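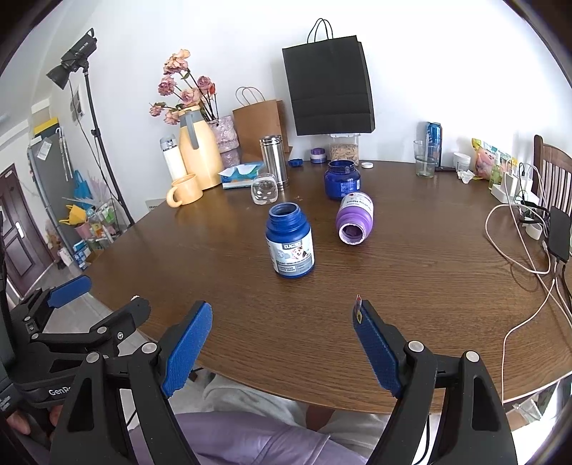
Pads first, because everybody asks me about pads. Mine are the blue textured ones, two to a gripper, and I swap them long before they look bad. I used to wait until things started slipping, and then I'd spend an evening blaming the software (I have done this more than once, I'm ashamed to say). Now I go by touch. If the texture feels slick under my thumb in the spot where bottles sit, it comes off.

I bought my last batch from Lekimik, and they're a hair thicker than the old Jotness ones. That matters more than you'd think! With thick pads the jaws meet early, so the closed position you saved last month is wrong and the motor sits there pushing against itself. Redo your zero after every pad change. I close the jaws slowly on a strip of printer paper, stop when it just drags, and save that as closed. Then all the way open, save again, and open and close it a bunch of times by hand to see if the numbers come back the same.

Screws next. The jaw arms on these things are held by round-headed screws and they do creep loose, a tiny bit every session. I put a dab of blue threadlocker on each one and then a paint pen line across the head and onto the arm, so I can see at a glance if one has moved. Don't crank them down. I stripped one in June doing exactly that and had to wait on a replacement from Bastos, and shipping took so long I forgot I'd ordered it.

My current set had done 1447 grabs when I pulled the pads on Friday, July 9, 2021. The left one was noticeably more worn than the right, and it took me a while to work out why – I'm right-handed and I roll my wrist when I go for something lying on its side. Bottles on their sides are the worst for this. Jars too, if they're glass, and anything smooth and heavy. So now I switch the pads left to right halfway through their life and they wear out together.

Cleaning is boring but quick. Damp cloth, drop of dish soap, wipe along the grooves, let them air dry overnight. No alcohol on mine, it made an older pair go chalky. And wipe the jaw arms while you're there, lint gets into the slides and makes the whole thing feel gritty when you squeeze.

Still on my list: a better way to store spare pads (they're in a sandwich bag and they pick up every crumb in the kitchen drawer), and the squeak in the second gripper. It only squeaks on opening. I've tried dry lube – better for a day, then right back. Ideas welcome!

Comments (3)

gritty_gears: Check the return spring on the squeaky one. Mine was rubbing on the housing and a bit of tape fixed it.

mapleworkbench: Do you redo the zero after swapping left to right as well, or just for new pads?

Blog author: Yep, every time they come off. And going to look at that spring tonight, thanks!

Recent posts
Cable ties vs. Velcro, round two
The Gercombe wrist mount, six months in
Why I keep a log of every stripped screw

Contact | © 2021 | Back to top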